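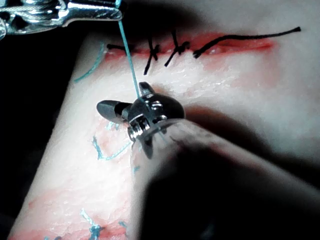 Teal thread between the two instruments, with black knots along the cut.

Search this site Go

Betus wristed gripper kit, reviewed
2026-06-07
Print | E-mail

I've been putting a pair of small suturing arms together in our shared workshop in Heltside, and I must say the Betus wrist kit has been a real pleasure (mostly!). It comes as 41 parts, and the screws at the pivot are easy to reach, bless them. The jaws hold thin thread nicely, though I spent more than 5 evenings getting the cable tension right, and the booklet is no help there at all. I practice on a Hillisberg skin pad, which stains terribly but takes a stitch well. I'd buy the kit again, and I've already asked for a spare set of jaws.

Print this review | E-mail to a friend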